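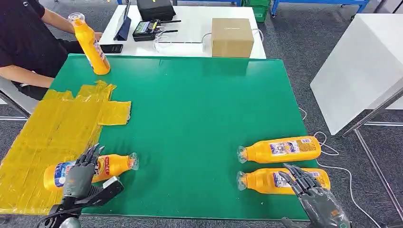 *Bottle practice at Siltstead, two hands over the green mat.*

I asked the lead operator at Siltstead how you teach a robot to pick up a bottle, and she laughed. "You do it yourself, over and over, through its hands." Her best stretch so far is 80 good demos before lunch (mine was two, and I was very proud of them!).

The goal for this task is 3,000, and they're at 352. "The fingers are the hard part – you can't feel the label, so you learn to watch it," she told me. New people get 14 practice runs before anything is saved.

Do the clumsy ones get thrown out? "Some. If I miss and then fix it, I keep it. I want the robot to see the fix." After that she sent me back for another try, and I squeezed way too early.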